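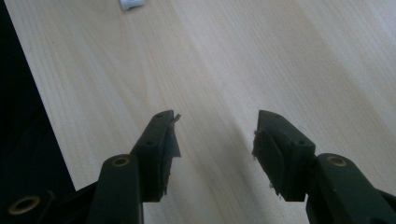 ## 4. Data and measurement

### 4.1 The licensing register

The analysis draws on the register of licensed private lets kept by the borough of Grolmont. Under the local scheme, a landlord must hold a licence for each dwelling let on a tenancy of six months or longer, and must renew it every five years. The register gives the address, the date of issue, the number of permitted occupants, the name of any managing agent and the outcome of the most recent inspection. It does not give the rent. Rents were therefore taken from the advertised listings archive held by Numano and matched to the register by address.

The extract used in this paper contains 1,623 dwellings. Of these, 76 were removed before matching: their entries had no flat number and could not be assigned to a single dwelling within a shared building. We considered assigning them at random within each building, but the buildings in question mix one-room and family-sized flats and the resulting error in rent would have been large. Their removal leaves the oldest terraces near the river slightly under-represented.

### 4.2 Matching

Addresses were standardised in two passes. The first removed punctuation and expanded common short forms of street names. The second compared the remaining unmatched entries by postcode and house number alone, and each proposed match was then accepted or rejected by hand. Ustyna Yatsenko and Brijesh Bajpai carried out the manual stage separately, without sight of each other's decisions. Where they disagreed the entry was left unmatched.

A listing was linked to a licence only if it was first advertised within 12 months of the date of issue. A longer window gives more matches but mixes rents set before and after the 2019 change in fees - a point we return to in Section 6.

### 4.3 Furnished and unfurnished lets

Rent levels differ between furnished and unfurnished dwellings, and the register is silent on the matter. We coded furnishing from the text of each listing. A dwelling was treated as furnished where the listing named at least a bed, a table and seating, and as part-furnished where it named one or two of these. White goods were ignored. A plain wooden table has the same weight in the coding as any other table, and no attempt was made to grade items by quality or age.

Listings that used the word "furnished" without naming any item were coded as furnished. Those offering furniture "by arrangement" were coded as unfurnished. Both choices are open to dispute. Reversing the second has little effect on the estimates in Table 5, whereas reversing the first widens the confidence interval on the furnishing term enough to include zero.

### 4.4 Agents and portfolio size

Portfolio size is the number of live licences held under one name on the date of the extract. Company names were compared after removing legal suffixes, and two names were joined only if they also shared a correspondence address. Landlords holding 8 or more licences are classed as large. The threshold follows the borough's own fee bands and has no separate statistical basis.

Two managing agents, Elen and Yadav, needed special treatment. Each appears in the register both as an agent and as a licence holder, the latter for dwellings let on behalf of owners living abroad. These dwellings are kept in the sample but are given their own category, as classing the agents as large landlords would overstate the concentration of ownership. The true owner cannot be recovered from the register in such cases.

### 4.5 Limits of the data

Advertised rents are asking rents. The sum agreed may be lower, above all in January when fewer households move, and renewals with a sitting tenant are rarely advertised at all. Unlicensed lets are absent by construction. The estimates should accordingly be read as describing new tenancies in the licensed part of the market, and they say nothing on whether licensing alters the number of homes offered for rent.

**Figure 3.** Tabletop in light-coloured wood with a matte finish.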